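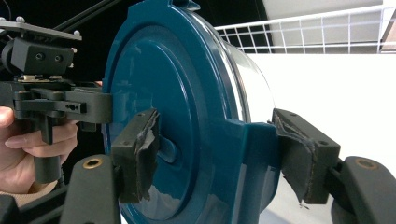
Roman Wróbel wrote in that he'd had his Trevell set for a whole winter before he figured out you should seat the lid on a flat counter and never in your lap, and could I please put that closer to the front of the guide. Done, Roman! It's step 4 now, and I've moved the washing part up as well.

Section 2: Getting your canister and bowl ready

I use mine every day (oats in the canister, whatever fruit needs eating in the bowl), so this is how I do it at home. If you bought the Plivby version, skip to the next section, because those lids go on differently and I'd only confuse you.

Before first use

1. Take everything out of the box and peel off the stickers. The one on the bottom of the canister is stubborn. A little cooking oil and 15 minutes of patience gets it off, and please don't go at it with a knife.

2. Wash all the parts by hand in warm water with ordinary dish soap. I know, I know, everyone wants to put them in the dishwasher. You can, on the top rack, once they've had that first hand wash.

3. Dry the lid really well. Water likes to hide next to the raised ridge and around the little knob in the middle, and I've ruined a perfectly good batch of pancake mix that way. I run the corner of a dish towel around the ridge and then leave the lid standing up against the wall for the night.

Note: If there's a plasticky smell, put a spoonful of baking soda in the canister, fill it with warm water and leave it till morning. Mine took two rounds.

Fitting the canister lid

4. Stand the canister on the counter. Not on your knees, not on the arm of the couch.

5. Set the lid on top and get it level before you push on anything. Have a look from the side if you're not sure.

6. Press with your palm, first near the tab and then on the opposite side. Go easy.

7. Give it a gentle lift by the edge. If it comes right up, start over at step 5.

Caution: Don't pick up a full canister by its lid. I did this with 250 grams of rice, which doesn't sound like much until you're chasing it out from under the stove!

Filling the bowl

8. Check that the rim is clean. The ridges on it collect sugar and crumbs, and an old soft toothbrush is the best thing I've found for them.

9. Put in your fruit, salad or leftovers and stop a finger's width below the rim. The sides are clear, so you can check the level without bending over the top.

10. Carry the bowl with one hand underneath and the other on the teal tab. The tab is nice and thick, and I still wouldn't trust it with the whole weight of a potato salad.

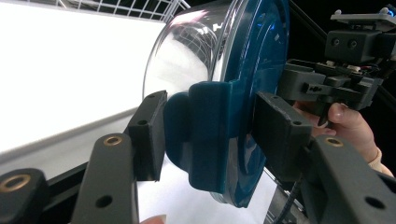 11. Let hot food cool down before it goes in. Soup straight from the pot is a bad idea in any clear plastic bowl, and I'd rather you used a saucepan for that anyway.

12. Wipe the outside and put it in the fridge. I keep mine on the middle shelf, where I'll see what's in there and eat it.

Caution: No microwave, no oven, no broiler. That goes for the lid, too.

If something isn't right

The lid feels stiff: run it under warm water for a minute, dry it and try again. It loosens up a lot over the first couple of weeks.

The bowl has gone cloudy: rinse it with white vinegar, then plain water, and rub it with a soft cloth. Skip the scouring pad.

You've lost a lid: Plista carries spares, and you'll want to ask for part 148. Measure across the top of your canister before you order, please, as the older ones are a tad narrower.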